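The woman who runs the teaching floor at Varnov has a speech ready for people like me, and she gave it before I had my coat off. "You show it the job, and it learns the job," she said. I asked how many showings. She laughed. "For the easel? We're at 400, and I'd like more."

The setup, which the company calls Fleda, is steered by a person with a pair of hand controls. The operator I watched had been at it since nine in the morning. He told me the hard part is that he can't feel anything. "I see the wood flex before I know I'm pushing," he said. "So you go slow, and then you worry you're teaching it to be slow."
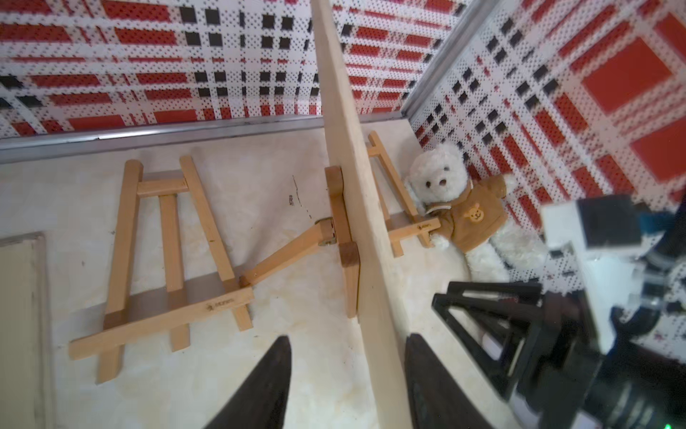
I asked whether the robot had folded an easel without him. He looked over at his boss. She said it had, in November, 17 times out of 100 tries, and that the number was better now. How much better? "Better," she said.

She was more open about bad demonstrations. Operators get tired and fumble the hinges, and for a while those runs were thrown out. Now some are kept, on the theory that the machine should see a person recover from a mistake. I wondered who decides which mistakes are worth learning from. "I do, mostly," she said. "It's a judgment call."

Varnov wants to open a second floor at Kirkdale with over 200 operators. That is a lot of people for a product sold as needing fewer of them. She had heard that one before. "Ask me again in a year," she said, and I said I would.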